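El calor adelanta las rebajas de ropa de cama en Benavides

Los comercios del centro agotan esteras y sábanas ligeras antes de que acabe mayo

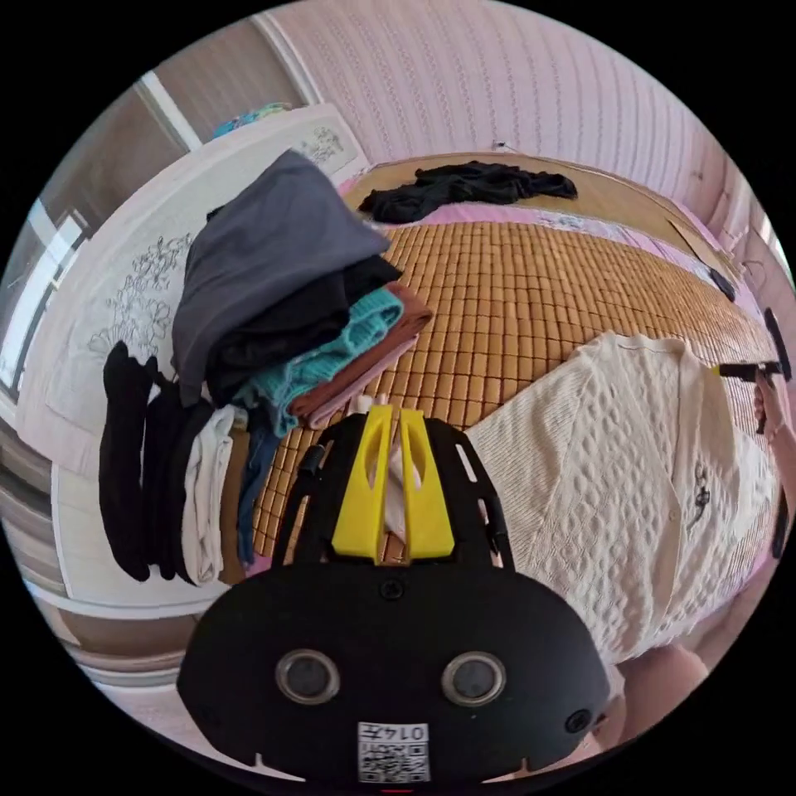
Una estera de bambú sobre la cama, con una chaqueta blanca de punto extendida encima.

Redacción – Las tiendas de textil del hogar de Benavides han adelantado las rebajas de verano. Ocho comercios de la calle Rivier y alrededores colgaron ayer los carteles, antes de lo previsto. Motivo: las noches. Demasiado cálidas para la época y con los vecinos buscando cualquier cosa que ayude a dormir.

Lo que más se pide, según la asociación de comerciantes del barrio, son las esteras de bambú. Se ponen sobre el colchón, directamente o encima de la bajera, y no retienen el calor como el algodón grueso. Hace unos años casi no se veían por aquí. Ahora hay lista de espera en dos tiendas.

La asociación habla de 2451 artículos de cama vendidos en lo que va de mes entre todos sus socios. Esteras, sábanas de lino, fundas de almohada. El año pasado por estas fechas se vendían todavía edredones finos y alguna manta, recuerdan en el sector. Este año, ni una.

Los descuentos empiezan en el 10 por ciento y suben en los productos de invierno que quedaron en almacén. Ahí está el problema – mucho género de abrigo sin salida. Varios comerciantes reconocen que compraron de más en otoño y que ahora necesitan el sitio. Los nórdicos ocupan mucho y el alquiler del almacén no baja.

En Kasari, la tienda más antigua de la calle, esperan un nuevo pedido de esteras para la semana que viene. Llegará, si el transporte cumple, en dos medidas: individual y matrimonio. Las de cuna no se repondrán de momento. El establecimiento admite reservas en el mostrador y por teléfono, sin señal previa, hasta agotar el pedido.

La cadena Kenbridge, con local en el polígono, también ha bajado precios, aunque solo en sábanas y colchas. No trabaja el bambú. Fuentes de la empresa dicen que lo estudian para la próxima temporada, sin dar mas detalles.

Qué mirar antes de comprar. La asociación ha repartido una hoja con consejos básicos: comprobar que los bordes van cosidos y no pegados, pasar la mano por las piezas para ver que no enganchan la tela y medir bien el colchón. Una estera grande se dobla en los lados y acaba rompiéndose. Para limpiarla, paño húmedo y a la sombra. Nada de lavadora. Y guardarla enrollada, nunca plegada, en un lugar seco.

También recuerda que los artículos rebajados tienen la misma garantía que el resto y que el precio anterior debe figurar en la etiqueta, junto al nuevo. Las condiciones de devolución pueden cambiar durante las rebajas, pero tienen que estar a la vista. Conviene guardar el tique. Las reclamaciones se recogen en la oficina de consumo del ayuntamiento, planta baja, por las mañanas.

Mientras tanto, noches parecidas. La previsión local no anuncia cambios a corto plazo y el ayuntamiento estudia abrir hasta más tarde el parque de la ribera, que ahora cierra a las 10 de la noche. La decisión se conocerá antes de que acabe el mes, segun fuentes municipales.

Los comercios adheridos a la campaña tendrán horario ampliado y no cerrarán a mediodía. Las rebajas se mantienen hasta fin de existencias.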